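About Loltby

Hi, and welcome! I'm Shigeru Hirose, and Loltby is the shared workshop I started with my friend Katsuhiko Sugawara after my wife asked, very kindly, for her dining room back. We build robot arm cells. Small ones, in our own space, mostly with parts we bolt together ourselves and then take apart again on Thursday night when we change our minds.

I should say up front that neither of us trained for this. I fixed elevators for years and Katsuhiko taught shop class, so between us we know plenty about motors, grease and drill bits, and we had to learn the software the slow way (he still writes his settings on masking tape and sticks them to the wall). Our first project was called Flenum and it could pick up a sponge. Only that sponge, and only if you turned it the right way up! We were so proud we invited the neighbors over.

These days there are eight of us with keys, and most of our time goes into Nendance, our bin picking build. The idea is simple to say and a pain to do: drop a jumble of small stuff into a metal bin and have the arm pick things out one at a time. Shiny metal is hard on the vision side, clear plastic is worse, and a crumpled wrapper never sits the same way twice. So of course that's what we like to throw in there. 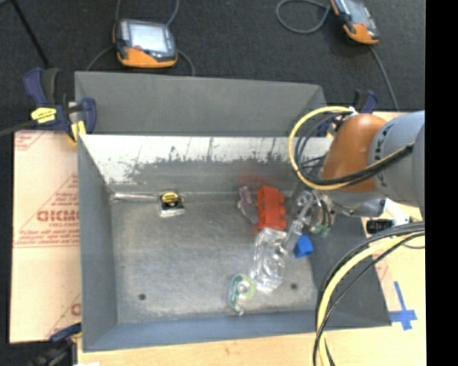

Nendance over the bin, with a tape measure, a roll of tape, a clear package and a few bright little pieces to sort out.

Clamps are a big deal at our place, by the way. In the early days the bin would creep across the table a little with every bump, and we lost a whole weekend chasing a "software bug" that was really a bin on the move. Now everything gets clamped before anybody touches a controller. Cables are the other thing we argue about. Katsuhiko likes a big loose loop so the wrist can turn freely, I like them tied down, and so far he's winning.

We keep a log of every run, good or bad. The last long session went to 237 picks before we stopped for noodles, and I'd love to see 3,000 in one go someday - but the gripper fingers need another redesign first. That's version two, and Ichikawa is the working name for it.

If you're building something at home and you're stuck, come by! We're open to visitors on Thursday evenings, and you don't need to know a thing about robots. Bring your project, or bring some odd little object from your junk drawer and we'll see what the arm makes of it. Closed-toe shoes, please, and ring the bell twice - the compressor is loud.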